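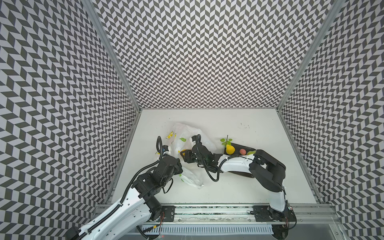 Restaurant Tricks at Home: Which Ones Are Worth the Bother

Every time a chef gets a book deal we all get told to cook like the professionals. I've been writing this page long enough to have tried most of it, and my wife has been patient enough to eat the results. A restaurant kitchen has a dishwasher on wages and burners that could heat a swimming pool. You have a Tuesday-sized budget, four coils and a smoke alarm. So I went through the tips readers send me most often and cooked my way through them on an ordinary electric stove. Some held up. More didn't.

Rest your steak for as long as you cooked it

I don't buy it. Five minutes is plenty for anything an inch thick. I've rested steaks for fifteen under foil and what I got was a lukewarm steak with a soft crust. If juice runs out when you cut it, pour the juice back over the meat and get on with your dinner. A big roast is another matter. Give it twenty minutes and use the oven for the potatoes in the meantime.

Oil in the pasta water

No. It floats. Stir the pasta for the first minute, which is when it sticks, and then leave it be. While we're on pasta, the tip about saving a cup of cooking water is good, and I say that as someone who ignored it for years. It works better if you use less water to begin with, so there's more starch in it. A wide skillet with just enough water to cover spaghetti does the job and boils sooner too. Don't salt it as heavily if you plan on using the water in the sauce.

"Salty as the sea"

Whoever came up with this has never swallowed a mouthful of sea. A tablespoon of kosher salt to four quarts is where I'd start. Taste it. It should be like a well-seasoned broth.

Squeeze bottles

Cooks on television have a row of them and I've come around to having exactly one, for cooking oil. It pours better than the jug and I use less. The other five that came in the pack are in a drawer. Sauce kept in a squeeze bottle clogs at the tip, and the tip never really comes clean without a pipe cleaner. If you do keep oil in one, put it away from the stove and wash the thing out when it's empty. Topping up old oil with new is how you get that crayon smell.

Cooking with the good wine

Anahera Ruawai, who cooked for a living before she had more sense, once poured me the same beef stew made with a $9 red and a $30 red. I couldn't tell them apart and neither could she. The rule about never cooking with something you wouldn't drink is fine as far as it goes, but the bar is low. Skip anything labeled "cooking wine," which has salt in it. Leftover wine from a few nights ago is perfectly good for stew. Freeze it in a muffin tin if you won't get to it.

Warm your plates

This one I was ready to make fun of. It's good advice. Put the plates in the oven at its lowest setting for ten minutes, or run hot water over them and dry them off. Pasta and eggs gain the most. Don't do it with anything that has a metal rim or a crack in the glaze, and warn whoever is sitting down to eat.

Get the pan smoking hot

A restaurant has a hood over the stove that sucks up smoke all night. Mine has a fan that moves the smoke to the other side of the kitchen. Medium-high heat and a dry piece of meat will get you a brown crust nearly every time. Pat the meat with paper towels, then pat it again. Never do the smoking hot business with nonstick, whatever the box says.

Wet towel under the cutting board

Yes. Costs nothing. Wring it out well first. A board that slides is how people get hurt, and I'd put this one ahead of every knife skill on the internet.

Blanching herbs for the color

I got a letter about this from Everaldo Araújo in Wundisberg, who swears by dunking basil in boiling water for ten seconds and then in ice before making pesto. It does stay greener. I also thought it tasted of less, and I had one more pot and one more bowl to wash. If you're having company and care how the pesto looks, go ahead. On a weeknight I wouldn't.

Keeping mushrooms away from water

Rinse them. They take up hardly any, and what they do take up cooks off. I've stood there with a little brush like an archeologist and I'm not doing it again. Rinse right before cooking, though, and don't put wet ones back in the fridge.

Deli containers for everything

The clear plastic kind with one lid that fits three sizes. I'll give the restaurants this one outright. They stack and you can see what's in them. Write the date on a strip of masking tape. I bought a fancy set from Gudeta a while back, with the clips on four sides, and two of the clips snapped by November. The cheap ones are still going. Let soup cool down some before you fill them, and don't microwave anything oily in them or the plastic goes pitted and orange.

Finishing everything with butter

It tastes better because it's butter. No trick there. Take the pan off the heat first and swirl it in cold, or the sauce will split on you and you'll have a greasy puddle. A tablespoon is enough for two people. Restaurants use three or four times that, which explains a good deal about how you feel on the drive home.

Lemon at the end

If your soup or stew tastes flat and you've already salted it, try a squeeze of lemon or a small splash of vinegar before you add anything else. I resisted this for a long time on the grounds that I don't like sour food. It doesn't come out sour if you go half a teaspoon at a time. Bottled juice is all right in a stew and pretty sad on fish.

Sharpening the knife every day

That long rod in the knife block straightens the edge and that's about all it does. A few light strokes now and then, fine. Real sharpening twice a year is enough for most homes. The pull-through gadgets take off a lot of metal, and I wouldn't put a knife I liked through one.

Still on my list to try: salting eggs fifteen minutes before scrambling, and freezing ginger whole so it grates without strings. I have my doubts about the eggs.

Last updated 24 March 2024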